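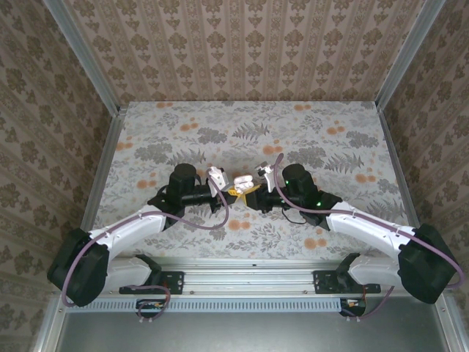
Durnthorpe Pocket Dry Box — 20 L

Stock: in the Demetholm warehouse, ships in two to four days
Colour: grey body, orange latch
Item no. 734

Airtight storage box for the small stuff that hates moisture. Hearing aids, earbuds, camera batteries, film, seeds, stamps, watch straps. Put it on a shelf, load the tray, shut the lid, leave it.

We've sold the bigger Durnthorpe boxes for years and kept getting asked for one that fits in a hall cupboard. So this is it. Same seal, same latch, shorter body.

What you get

Box with clear lid
Rubber seal, fitted, plus one spare
Lift-out tray with moveable dividers
Two refillable drying canisters, 200 g each
Dial humidity gauge, sits in the lid
Printed instructions (one page, both sides)

No power cord. No batteries. Canisters do the work.

Sizes and weights

Inside volume: 20 litres
Weight empty: bit under what you'd expect, the body is thin wall
Latches: four, one each side
Stacking: yes, two high. Three is pushing it if they're full
Lid opens: lifts right off, no hinge

Somebody will ask about the hinge. The early version had one, it pulled the seal out of line at the back corners and we sent the lot back. Lift-off lid is better, you just need somewhere to put it down.

Setting it up

Wipe the inside with a dry cloth. Peel the film off the gauge — it's nearly invisible and everyone misses it. Canisters go in the two end slots, mesh side facing in. Close all four latches, opposite sides first, like wheel nuts.

Leave it empty overnight. Gauge should settle somewhere in the green band by morning. If it hasn't, run your finger along the seal and look for a kink, usually near a corner.

Then load it. Don't cram the tray to the top, air has to move.

Storing earbuds and hearing aids

Most common use by a mile, going by the emails. Sweat and bathroom steam get into the little charging contacts and then one side stops charging and you think the battery's gone.

Open the charging case before it goes in the box. A closed case is its own little sealed room and the canisters can't do much about whats inside. Lid up, buds in or out, doesn't matter much. Take the silicone tips off once a week and wash them separately, dry them properly before they go near the tray.

Overnight is plenty. Don't charge anything inside the box, there's no vent and things warm up.

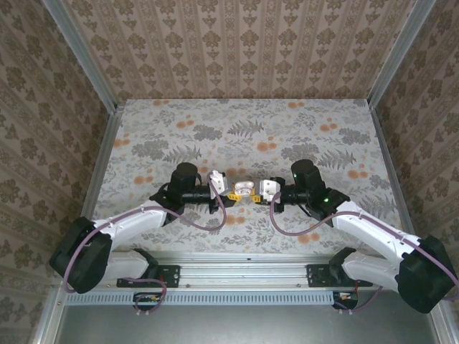

Refilling the canisters

The beads go from orange to dark green when they're full of water. In a dry house that can take months. On the coast in February, more like weeks.

To dry them out: oven, low, tray lined with paper, lid of the canister off. Full timing is on the instruction sheet. Let them cool before they go back in. Do not microwave, the canister has a metal mesh end.

Beads last for years if you don't scorch them. Scorched ones go brown and stay brown, bin those. Replacment beads are sold by the bag, see below.

What not to put in it

Fresh food
Anything soaking — shake it off and towel it first
Leather you care about, it'll go stiff if it's in there long term
Acoustic instruments or parts of them, too dry
Cigars, same problem

Seeds are fine, and a lot of gardeners buy it for exactly that. Paper packets only, plastic ones trap the damp.

Spares and extras

Seal, single — $8
Beads, one bag, fills both canisters — $14
Gauge — $11
Extra tray — $16
Tsegaye divider set, felt lined, fits the tray without trimming — $20

The Tsegaye set is made for a different box but the width is the same. Worth it for watches and lenses. Skip it for seeds, the felt holds onto dust.

Price

$86 for the box with everything listed at the top. Tax extra where it applies. Shop pickup at the Zullordale counter is free, bring your order number, bell's on the left side of the door.

Delivery is flat rate. Outer islands and remote postcodes, email first, we'll get a proper quote.

Returns

Thirty days, box only, clean. We can't take back beads once the bag's open. Cracked lid on arrival — send a photo and keep the packaging, we'll replace the lid and you don't need to post the rest back.

Seal is covered for two years. Latches same. Gauge one year, and they do drift a little, that's normal for a dial.

Quick answers

Can it go in the garage? Yes, out of direct sun.
Waterproof? Not for boats. It's for damp air, it isn't meant to go under.
Does it smell? Slight rubber smell off the seal the first week. Goes.
Can I lock it? No. There's a hole in the front latch that'll take a small cable tie.
Other colours? White maybe in September, waiting on the factory.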